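Prostov Community Noticeboard Kit

We love this one! The Kallau board is a weatherproof noticeboard for village news, lost cats, bus changes and parish minutes, and it comes with a year of our simple web page so the same notices can be read at home. Three sizes, four colours, and the door opens upwards so you can pin things up without wrestling it in the wind.

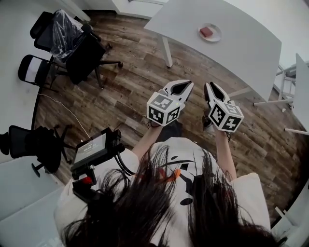

A gripper in each hand, fingers open.

Cornel Jitaru set up the first one in Tetteh and still edits the page that goes with it. He posts at 8 in the morning, before the school run, and readers send in their own bits through the form - planning notices, football scores, all sorts. The page takes small donations too, and in July those paid for a second board by the bus shelter (the big size, in green).

The kit costs £89 and includes the board, wall fixings, two keys and a packet of pins. Posts are sold separately by Roltimex, and the medium size fits theirs without any drilling. Spare keys can be ordered at any time - just quote the number inside the door.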